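Forum > Lab & Workshop > Robots and automation > Buying and budgets

What to budget for besides the arm itself?
Carola Wegener
Putting in a request for a used arm for our training shop, due end of June. Quote from Wendt covers arm and controller only. 2 grippers extra. I have 2,674 left over after that and no idea what I'm forgetting. Mostly pick and place, small parts, teaching beginners. What else costs money??

Asura
Cables. Always cables. And shipping, check if its in the quote.

Farnis
Depends what you want to do with it. We bought ours used and it was fine. Get a service contract maybe.

Leonie Buschmann
Fixtures and table stuff, everyone leaves that line out. I'd put 600 on it and not touch it for anything else. Table top, something to mount the base on, spare fingers, and a green backdrop if you plan on any camera work. Also ask Wendt wether the gripper cable is included, ours wasn't.

Small parts are where you save. Don't buy a ready made training kit, the Sosten one was way over what we could pay and the pieces go missing anyway. Print your own cubes, stick or print markers on the faces, put a tag sheet flat on the table for the camera to find. A plain round bowl does for the drop target, just give it a marker too. Matte black for the table top, white parts stand out well on it. Long rail across the front is cheap, add it to teh list.
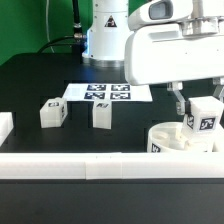
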